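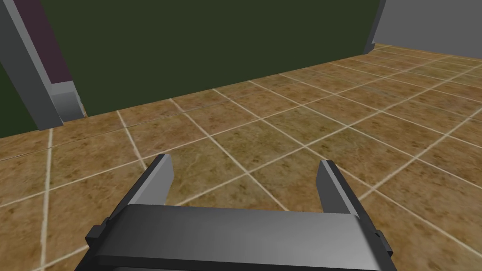
By Innes Gunn and Meriem Abdelaziz
July 2, 2020

Skellow Lake: a short animated film for a day camp
Project report

Our project was a 92-second animated film for Skellow, a day camp for children ages seven to twelve. The camp wanted something to show parents at its spring open house. Innes drew the storyboards and did the character work. Meriem handled backgrounds, editing and sound.

We started in April with two visits to interview the staff. The camp director, Mrs. Domański, asked us to leave out the bus ride and spend more time on the lake. The first storyboard had a counselor as the main character. We changed this to a new camper after the staff read it.

The film was drawn by hand on a tablet, at 12 drawings per second. We made more than 700 drawings, and the canoe shots took the longest. Water was a problem all the way through. Our first version flickered too much, so we redrew the ripples as a short loop and moved it at different speeds.

Sound was recorded at home. The narration was done again after the camp changed one line.

Two shots are still unfinished in the version we handed in. The campfire has no shadows on the back row of children, and the last pan stops a few frames early. Next time we would lock the script before recording.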